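**the orange thread** 🧵

27 October 2024

I've spent this whole month paying attention to one color and I have so much to say about it. It's orange. It was always going to be orange. Long thread, get a snack (a carrot, ideally).

---

Background: last November I did gray, which was a mistake in a month that's already gray. I was grumpy by the second week. So this year I moved it up to October and picked the loudest color I could think of, and I've been in a good mood ever since.

---

The rules are loose. I keep a notebook, I write down orange things when I notice them, and if I have time I try to mix the color in gouache next to the note. That's it. I'm a very average painter and the swatches are often wrong, which is half the fun.

---

First surprise: English got by for ages without the word! The fruit came first, then the color got named after it. Before that people said things like yellow-red. It's also why we say redhead and robin redbreast when both of those are plainly orange. Go look at a robin.

---

I told my whole carpool about the robin thing and now we can't stop. Goldfish? Orange. Red fox? Orange! Red onion is purple but that's a different thread.

---

Okay, mixing. I grew up thinking orange was the easy one, red plus yellow, done in kindergarten. Then you sit down with a cool red and a lemon yellow and get something like canned soup. The trick is a warm red, one that already leans toward orange, and a yellow that leans the same way.

---

Even better, buy a tube of the actual thing. I'd been a snob about this for years (why pay for a color I can mix!) and then I found a tube of Gilleo orange in the clearance bin for $4 and oh my goodness. It's so clean. I painted one stripe and just sat there smiling at it.

---

You can gray it down with a little blue and it goes through the best colors on the way: terracotta, then rust, then a brown like the crust on good bread. Brown is mostly dark orange! If you take one thing from this thread, take that one. Look around your house at everything brown and think "dark orange." It changes the room.

---

I went down to the farm stand at Laltulley for squash and stayed much too long. A regular carving pumpkin is a fairly flat orange, kind of a traffic color. But the flattened ribby ones next to them have this dusty pinkish orange I still can't match. I've got a full page of attempts. Every one of them looks like a Band-Aid.

---

The kuri squash wins, though. Deep red-orange skin, and then you cut it and the inside is pure yolk. I roasted it with the skin on, salt and a bit of maple syrup. Eat that with a spoon and you won't care about color theory anymore.

---

Persimmons showed up the week after. The squat ones you can eat firm like an apple, the pointy ones you have to leave until they feel like a water balloon. I didn't wait long enough with my first one and my entire mouth turned to felt. Please be patient with your pointy persimmons.

---

Leaves! I'd been told in school that the orange was in there all summer, hidden under the green, and I'd filed it away without ever being excited about it. The yellows and oranges are already in the leaf and the green fades off them. The bright reds are mostly made fresh in the fall. So a maple that goes orange is doing a bit of both. I love that so much.

---

The best tree in Flelell is the sugar maple behind the post office and I won't be taking questions. Mornings it's almost pink. By late afternoon with the sun coming through from behind, it's the color of the inside of a peach right by the pit.

---

Which brings me to light, the thing I learned the most about. Orange changes more than any other color I've tracked. In shade it goes brown before you know it. Under the yellow bulb in my kitchen it nearly disappears into the wall. Put it next to blue and it practically hums.

---

Try it: put a clementine on a blue plate, then on a red one, then on a white one. Same clementine! On red it looks kind of tired and yellowish. On blue it looks lit up from inside. I made my neighbor come over and look at this and she was very polite about it.

---

Book corner. I read a big history of dyes and pigments, 700 pages, picked up at the Kiss used bookstore, and I'm keeping it by the bed because I'm not done being amazed. Madder root alone can get you brick, coral, salmon and a proper orange depending on the water, the heat and what you treat the cloth with first.

---

So of course I tried dyeing. Onion skins, the papery yellow kind, saved in a bag for weeks. Simmered them in my oldest pot, strained it, and put in some wool I'd already treated with alum. It came out a warm, marmaladey orange on the first go! I nearly cried. The second batch came out mustard and I have no idea what I did differently.

---

If you want to try it: save more skins than you think, don't let it boil hard, and leave the wool in overnight. Use a pot you don't cook in. Open a window, too, it smells like the world's thinnest soup.

---

I also went through my closet and I own one orange thing. One! A knit hat with a hole in it. I've worn it every day this month, hole and all, and I've had more strangers talk to me in that hat than in the last year of navy blue.

---

Then there's all the orange that people make. Cones, life vests, extension cords, the handles on scissors, the lid on the good glue. I had this idea that "work orange" was one color and it so isn't. Some of it leans red, some is nearly yellow, and a lot depends on what's next to it. White makes it look crisper every time.

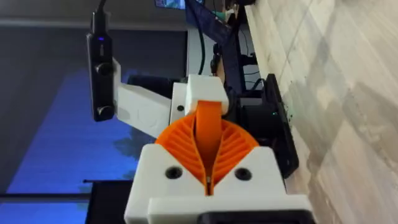

Orange ribs fanned out against white plastic. Look how crisp!

---

I tried to paint that pairing afterward and learned that you should leave the paper bare for the white and keep your orange water far, far away from it. Two jars. One for rinsing, one for clean. I've known this since middle school and I still ruined a page.

---

Ribs and pleats are a great way to see one color do several jobs, by the way. Pumpkins, paper lanterns, the underside of a chanterelle, an accordion folder. Paint the ridges straight from the tube, put a touch of blue in the mix for the grooves, and suddenly a flat circle has a body.

---

Notebook status: I'm on page 43, and some pages are just the word "ORANGE" with an arrow and a smear of something. There's a leaf taped in that has gone completely brown. (Dark orange!!)

---

Favorites so far, in no order: cantaloupe rind side vs. middle. The street lamp at the end of Laltulley Road that's still the old kind. Salmon skin side down in the pan. Rust on the hinge of my mailbox. My friend's cat, who is listed at the vet as "red," and I've got feelings about that.

---

Least favorite: the powdered cheese on a certain kind of cracker, which I ate purely for the notebook and then kept eating for non-notebook reasons.

---

A few of you asked how to start your own color month. Pick one you think you don't care about. Get a cheap notebook that lies flat. Write where you were and what the light was doing, and don't worry if the swatch is off, because the note will bring it back. Kids are fantastic at this, they see ten before you've got the cap off your pen.

---

Also ask people for theirs! I put a note on the library board in Flelell asking for the best orange in town and the answers have been wonderful. Somebody wrote "the 165 bus when it finally comes." Somebody else just wrote "soup."

---

I'm still undecided on next year. Green feels too big. Purple scares me a little. I'm leaning toward pink but I could be talked into a really specific one, like only the color of old paperbacks.

---

Tell me your oranges please, I have empty pages and half a tube left 🧡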